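13/09/2019
Entered by the Textile Care Section, Lititz

Rinse water and residual alkalinity, continued from the previous entry.

The section resumed the rinse trial this morning with the Senham washer on the east wall. The purpose remains as stated in May: to establish whether the stiffness reported in cotton goods after laundering comes from the detergent, from the water supply, or from the drying practice. The earlier entries assumed the detergent. That assumption is now in doubt, and the pages for May should be read with this in mind.

The supply water was sampled at the tap before the first load and again after the last. Both samples were taken only after the line had been run clear. The softener had been regenerated overnight, and the brine tank was topped up before anyone left on the previous working day. Colleagues are reminded that the salt level is to be written on the card inside the cabinet door. The card had no entries for most of the summer, so the condition of the resin during that period cannot be reconstructed.

The test cloth was the plain Fashola cotton, undyed, cut from the same bolt as before. Edges were overlocked in gray thread and each piece was marked at one corner with the laundry pen. The marks on the previous series had bled slightly into the weave. A different pen was used today, and the marks were heat-set with the iron before the cloth went into the machine. They survived the wash and remain legible.

All loads were run at 40 degrees. The detergent was Trokum powder from the sealed tub, weighed on the bench scale and dissolved in warm water before it was added. The practice of putting the powder straight into the drawer has been discontinued for trial work. During the earlier series a crust of undissolved powder was found at the back of the drawer, and there is no way to say which loads it belonged to. The drawer has been taken out, soaked, and brushed. It should be checked before each load from now on, including loads that have nothing to do with the trial.

The first set was given the standard program with no change. The second set was given the same program followed by two additional rinses, run as separate cold cycles with the drum drained fully in between. The machine does not offer a third rinse as a setting, so the operator must stand by and restart it. This is tedious and it ties up the room, but it was judged better than altering the program on the control board, which other sections also use.

Rinse liquor was drawn from the drain hose at the end of each cycle and tested with indicator strips while fresh. The standard program left the liquor visibly more alkaline than the supply. After the additional rinses the strips could not be told apart from those dipped in tap water. The strips are fixed in the back of this book with the time written beside each one. Their color will not hold, and they should not be compared again at a later date.

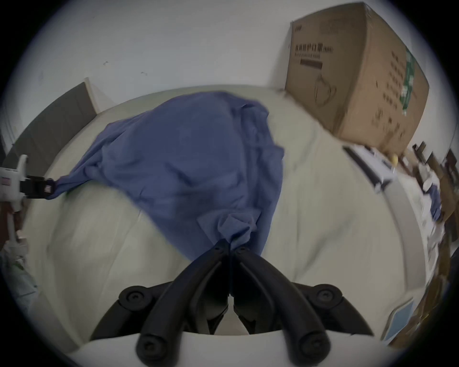 Drying was done in two ways for each set. Half of the pieces were hung on the line in the back room with the window closed, and half went into the tumble dryer on the low setting. The pieces from the dryer were taken out warm and laid flat at once. Those on the line were left undisturbed until they had reached constant weight. The back room was at 21 degrees throughout, according to the wall thermometer. Humidity was not recorded, the hygrometer having been lent to the bindery. A request has been made for its return.

Assessment of handle was carried out by touch, as before, with the pieces presented in mixed order and the corner marks folded under. The section acknowledges that this is a poor instrument. There is no stiffness tester in the building, and the cost of sending cloth out cannot be justified for a question of this kind. A simple cantilever test was therefore tried in parallel. Strips were pushed over the edge of a ruled board until the free end drooped to a drawn line, and the overhang was read against the ruler. The readings agreed with the hand assessment in order, although the differences between neighboring pieces were small and should not be given much weight.

The results may be stated briefly. Line-dried pieces were stiffer than tumbled pieces in every case, whichever rinse they had received. Among the line-dried pieces, those from the standard program were the stiffest, with a faint harshness along the fold. Among the tumbled pieces, the effect of the additional rinses could hardly be felt. One assessor found no difference at all and another placed the pieces in the expected order but expressed no confidence in doing so.

It follows that drying practice accounts for the greater share of the complaint, and that residual alkalinity contributes where goods are hung in still air. The water supply has not been excluded. The softened supply tested well today – but the summer complaints cannot be matched to any record of the softener, and the section does not propose to guess.

An additional point was raised on the matter of movement during drying. Pieces hung near the door, which is opened often, seemed more supple than pieces hung against the far wall. This was noticed only after the pieces had been taken down, and their positions on the line had not been recorded. A plan of the line should be drawn in this book before the next series and each mark entered against its place. A small fan at one end of the room would make the comparison easier to control, provided that it is set low enough to keep the cloth from touching the wall.

Notes on equipment:

The door seal of the Senham washer is beginning to hold lint in the lower fold. It was wiped out after every load and a gray paste was removed each time. The seal is not leaking. It should be left ajar overnight and the floor mat kept clear of the hinge.

The bench scale drifted during the morning and was re-zeroed several times. The drift stopped when the scale was moved away from the radiator pipe. It has been left in the new position, and a strip of tape on the bench shows where the feet belong. Please do not move it back to make room for the cutting mat.

The dryer filter was clean at the start and was cleared between loads. The lint was kept in paper envelopes, marked by set, in case fiber loss becomes a question. The amount from the extra-rinsed set looked greater, as would be expected from the longer time in the drum, but it has not been weighed. Weighing should wait until the envelopes have stood open in the same room as the scale.

Notes on materials:

The Trokum tub was resealed with the inner lid in place. The previous tub had been closed with the outer lid alone and the powder had caked. Caked powder is to be kept for general cleaning and is not to be sieved and returned to trial use. The date of opening belongs on the label of each new tub, in pencil, where it can be read without lifting the lid.

The remaining Fashola cotton will be sufficient for one further series if the pieces are kept to the present size. The selvage should be trimmed off and discarded. On inspection of the offcuts, the weave is noticeably tighter for a finger's width along each edge, and any strip cut from that part would give a false reading on the board. It is possible that one strip in the May series was cut in this way. The strip in question was the stiffest of its group and has been flagged in the margin of that page.

The offcuts have gone into the rag drawer. The trial pieces themselves are stored flat between sheets of plain tissue on the upper shelf, with the line-dried set uppermost. They have not been ironed. Colleagues who wish to handle them for their own comparison are welcome to do so with clean hands, and are asked to return them unfolded – a hard crease will spoil the cantilever reading.

For the next series:

The present detergent dose is the one printed on the tub for medium soiling. The trial cloth carries no soil, and a reduced dose would be closer to what lightly used bed linen requires. It is proposed to run the reduced dose with the standard program only, and to compare it with today's extra-rinsed set. Should the two prove alike, a smaller dose would be the more practical advice to give, as it costs nothing and saves the operator from waiting beside the machine.

Towels have been left out of the trial so far. Several of the complaints concerned towels specifically, and the pile makes them unsuitable for the ruled board. A separate method will be needed for them. One suggestion was to weigh the water taken up by a square of toweling in a fixed time, but this measures absorbency, and a towel may be harsh and absorbent at once. The question is left open on this page.

The washer was drained, the supply valve closed, and the softener set to regenerate overnight. Salt level entered on the card. The key to the chemical cabinet is on its usual hook.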